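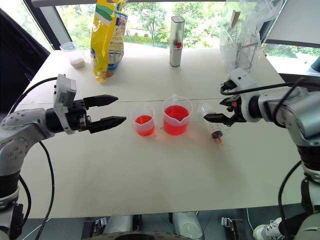

Casual Bench Assistant, Measuring and Dispensing

Brekside Teaching Supplies, Clandcombe
Part-time, casual, with a view to permanent part-time
Position number 2505

Brekside prepares practical kits for high school and TAFE science classes. Most of our kits involve measuring, pouring and transferring coloured liquids, and every kit is trialled on the bench before it goes out to schools. We need one more person to help with that work from April.

About the job

You will be based in the preparation room in Clandcombe and report to Hadiza Wike, who runs the room. Most of your time will be spent at a white-topped table with plastic beakers, syringes and dyed water. The dye is food grade. It does stain clothing, and we supply coats and gloves.

Your duties will include:

Making up dye solutions from a written recipe and labelling them
Pouring into beakers of different sizes and reading the level at eye height
Drawing up liquid with a plastic syringe, clearing air bubbles and dispensing a set amount
Working through draft student worksheets step by step and writing down anything unclear
Wiping down benches, washing and racking plasticware, and restocking drawers
Packing finished kits and checking them against the contents sheet

The red solution is used in most of the junior kits. It is easy to read through translucent plastic, but it marks the bench if it is left, so spills are wiped up straight away. You will be shown how we do this on your first shift.

Hours and pay

Shifts run from 9 am to 2 pm during school terms. There is very little work in the school holidays and you should plan for that. You will be paid the casual rate under the relevant award, including loading, and superannuation is paid on top. Travel time is not paid. There is free parking behind the building and a bus stop on the same street.

What we are looking for

You need steady hands and the patience to do the same measurement many times in a morning. You must be able to read small graduation marks, with glasses if you wear them, and to write neatly enough for someone else to use your notes. You will be on your feet for part of each shift, though stools are available at every bench. Kit cartons are light. Water containers are heavier and we have a trolley for them.

Experience in a school lab, pharmacy, commercial kitchen or paint shop would be useful but is not required. You do not need a science qualification. Because some of our trial sessions involve school students, you must hold a current Working with Children Check or be willing to apply for one. We will reimburse the fee after your first month.

Training

New starters spend 2 weeks alongside Eun-ji Noh, who has written most of the worksheets for the Ena series, our range for years 7 and 8. After that you will have your own bench and your own list of kits to trial. Please ask questions during this time, even if they seem minor. Several corrections to the Ena worksheets came from people in their first few days.

How to apply

Send a resume of no more than two pages and a short cover letter to Huguette Chan through the jobs page on our website, quoting position number 2505. In your letter, tell us which days you could work and describe a job you have done that called for careful measuring. It can be paid or unpaid.

Shortlisted applicants will be invited to a practical session of around an hour in the preparation room. You will be asked to make up a solution, fill two beakers to a given mark and fill in a results sheet. Please wear closed shoes and tie back long hair. Let Huguette know beforehand if you need any adjustments to take part.

Applications close at 5 pm on the last working day of March.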